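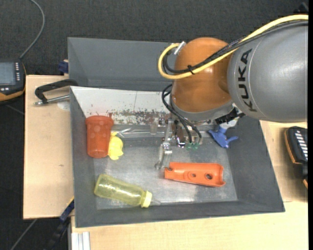 KUKA arm over the gray metal bin

Forum > Off Topic > Travel and Commuting
Thread: Fledness to Vavcombe bus, new timetable

tizmorelli
December 12, 2018
Anyone else seen what they've done to the 2214? Last one back from Vavcombe and it now skips Trorndale completely. Straight down the bypass. I do lates at the works so thats me walking from the roundabout in the dark. No pavement on the top bit either.
Tiziana

hedgeend
Its been on the stop since October. Small yellow notice, bottom corner, easy to miss.

tizmorelli
Not on my stop it hasn't. Mine's got a poster for a craft fair and half a timetable.

Arif P
Same here, nothing up at the Mavromatis end. Found out when the driver sailed past the church and I was stood there with my hand on the bell. He did let me off at the garage, fair play to him.

hedgeend
Well it was on the website as well. People don't look.

Arif P
Website still shows the old one if you click the pdf. New one only comes up in the journey planner. Try it.

hedgeend
Ok yes just tried it. Pdf is old. Still say the bypass makes sense though, it was always empty through Trorndale at that time of night. Saves ten mins for everyone going on to Fledness.

tizmorelli
Not empty, I'm on it! And two lads from the bakery. And the woman with the cello most weeks.

moss_and_co
With hedgeend on this sorry. I go end to end and that loop round the estate was painful. Could they not do request only? Ring the bell by the bypass and he goes round, otherwise straight on.

Arif P
They did that with the early one years back. Worked alright. Drivers hated it.

moss_and_co
Why hated it

Arif P
Reversing by the school when cars were parked both sides. Mirror went at least once.

tizmorelli
I've written to them. Got the auto reply. Will ring tomorow on my break, if anybody has a number that isn't the lost property one please post it.

hedgeend
Try the depot at Vavcombe and ask for scheduling, don't let them put you through to customer services. Before ten is best. And mention the pdf, they'll want that fixed.

tizmorelli
Ta. Will do. Anyone driving back Trorndale way after ten meanwhile, I'll chip in for petrol.

Arif P
Can do most nights, pm me. I park round the back by the bike shed.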